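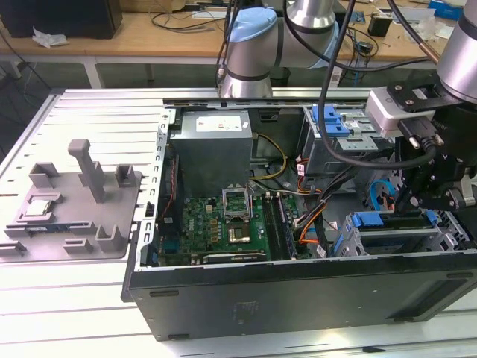 Zelle 2 bei Clivano: offener Sockel, die CPU liegt links in der gedruckten Aufnahme.

Vor jeder Serie prüft Binta Bassey die Lage der Aufnahme auf dem Nutentisch. Nach rund 600 Zyklen wird die Tasche für den Prozessor nachgemessen und bei Spiel neu gedruckt. Dann folgt der Greifer: Backen reinigen, Nullpunkt anfahren, Steckverschraubung am Handgelenk nachziehen. Der Sensor wird zuletzt kalibriert - immer bei geöffnetem Sockelbügel. Für den gesamten Ablauf sind 13 Minuten angesetzt.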